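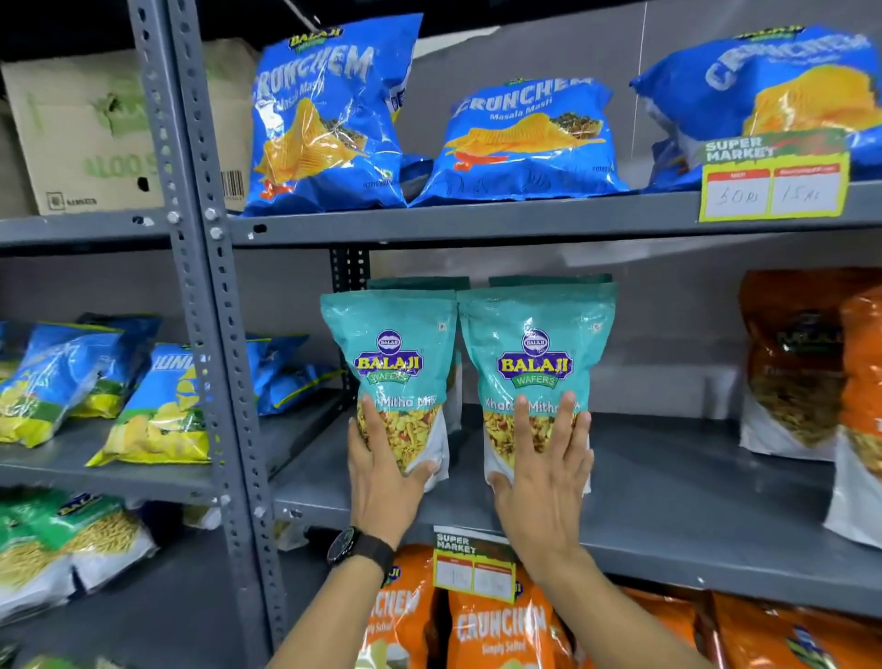

Gus Ridgeway thinks I'm doing road trips all wrong. He left a comment under my last post saying that anybody who stops for food before the first two hours are up has no business calling it a drive, and that we'd have made Flandberg by lunch if I'd packed sandwiches like a grown-up.

Well, Gus, we did not make Flandberg by lunch. We made it at ten past four, and I regret nothing! I've been thinking about your comment ever since though, so this whole post is sort of your fault.

When I was a kid, my dad drove exactly the way Gus wants me to. We left in the dark with blankets over our knees, and the car did not stop until the needle said it had to. Lunch was egg salad out of a cooler, eaten on our laps, and if you dropped any on the seat you heard it through three counties. The idea was to get there. I don't remember one single thing between our driveway and my aunt's place in Cosville, and we made that trip every summer until I was 16.

So now I stop for everything. My husband has made his peace with it (mostly). The map said 444 miles and he'd planned it as one long day, and then I started writing little notes in the margins, and he sighed and booked us a motel in Risberg for the halfway point.

Risberg, by the way, is lovely and you should go. There's a main street with a hardware store and a barber and a place that does pie by the slice, and the lady at the motel desk gave us the room at the back because the front ones get the trucks. We walked down to the river after supper and watched a man try to teach his dog to get into a canoe. The dog was not having it. I could have stayed there until midnight.

My one real rule is that the snacks have to be bought along the way. No stocking up at home! I want chips I've never heard of and a drink in a color that worries me. Half the fun is standing in some little store you'll never see again, trying to agree on salty or sweet, and then getting both. My daughter keeps score in the back seat, one to ten, with very harsh comments. A pickle thing we got outside Bakilana received a 2 and was passed forward in silence. The caramel corn from the same store got a nine and didn't last to the county line.

The other thing about stopping is that you find out who you're traveling with. My daughter is 14 now and there's not a lot of conversation coming out of her on a regular weeknight. Put her on a tailgate with something crunchy and a view of a grain elevator, and she'll tell you the whole story of what happened with her friend from band, start to finish, with voices. I never would have gotten that at seventy miles an hour with her headphones in.

Now, Gus does have a point about timing. We hit the construction south of Flandberg at the worst possible moment and sat there with the windows down for most of an hour, and if we'd left the motel at seven instead of dawdling over pancakes we would have sailed right through. I also missed the turn for the overlook everybody told me to see, because I was reading the back of a candy wrapper out loud. My husband would like that noted.

And I'll admit the car was a disgrace by the end. I found a peanut in the seat belt buckle. I've since bought one of those little trash bins that hooks over the back of the seat, and I'm keeping a roll of paper towels in the door, so I am capable of learning.

We're thinking of doing the northern loop in May if the passes are open. I've got the stretch from Cosville to Bakilana worked out but nothing after that, so if you know a good diner or a weird little museum up that way, leave it in the comments. Gus, you can send me your sandwich recipe too. I'll eat it in a parking lot, an hour from home, just to bother you.

Filed under: Family Travel, Rambling, On the Road

16 comments | 2 shares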